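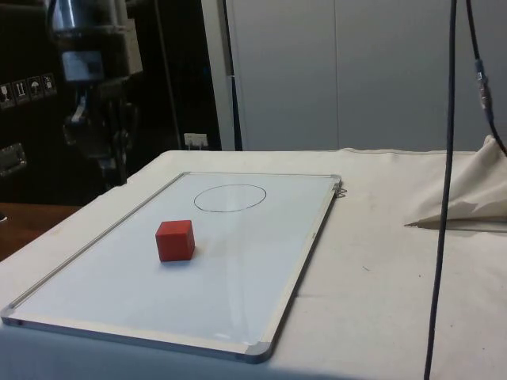

Recording by remote control: my hand guided demos are good, the remote ones are slow and shaky

Asked by Zodwa Ngubane, 7th October

I am teaching an arm one simple task, to move a cube into a circle. When I hold the arm and guide it by hand, I need seven seconds. When I drive it with the remote handles, I need 24 or 27, and I stop many times on the way. My board is a whiteboard flat on a cloth, with the circle drawn in black marker and the red cube outside it, nearer to my side. The difficulty is always depth. From my chair I cannot judge if the gripper is over the cube or behind it, so I go down, come up again and correct. Should I keep these recordings, or record only by hand? I use the Lakik software with the standard settings.

2 answers

Ibrahim Osagie
Accepted answer

Keep some of them, but not all. A policy which learns from your stops will also learn to stop. I had the same trouble in August at Clisetholm, where I recorded 23 demos by remote and threw away more than half.

If you guide by hand, please check that your arm and sleeve do not come into the camera view. In the real run they will be missing, and the policy may depend on them. This was the reason we went back to remote control, although it is slower to learn.

What helped us with the remote side:

1. Lower the motion scale. In the standard settings a small movement of the hand makes a big movement of the arm, and then you are afraid to go down. Try half of it for one afternoon.

2. Look at the right thing before you close the gripper. The cube throws a faint shadow on the board, and the gripper will throw one too if your lamp is well placed. When the two shadows meet, your height is nearly correct. Start with the cube flat on one face and a short gap to the circle, and make the distance longer only when your hands are calm.
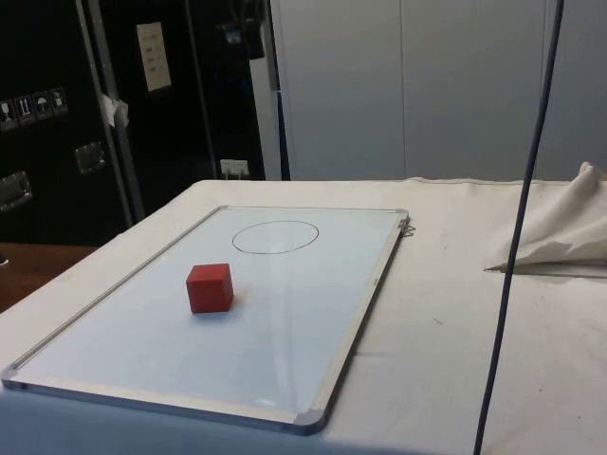
3. Cut the waiting at the beginning and the end. Begin the recording when your hand is already on the handle, and finish it after the gripper has opened and gone up. I do not cut in the middle - the joints then jump from one position to another and the playback is ugly.

4. Change the start place of the cube between demos, but only a little at first. Also turn it sometimes.

After one day of practice you should be much nearer to your hand guided time. It will not become equal, and it does not need to.

Reply from Zodwa Ngubane: Thank you, the motion scale was the biggest part of it. I still have a small shake when I release the cube.

Tsang_user
1 vote

Buy better handles. We had the cheap ones at Grarndale and everybody was shaking. Also check your network delay, I think Lakik shows it somewhere in the menu but I have an old version so maybe it is moved.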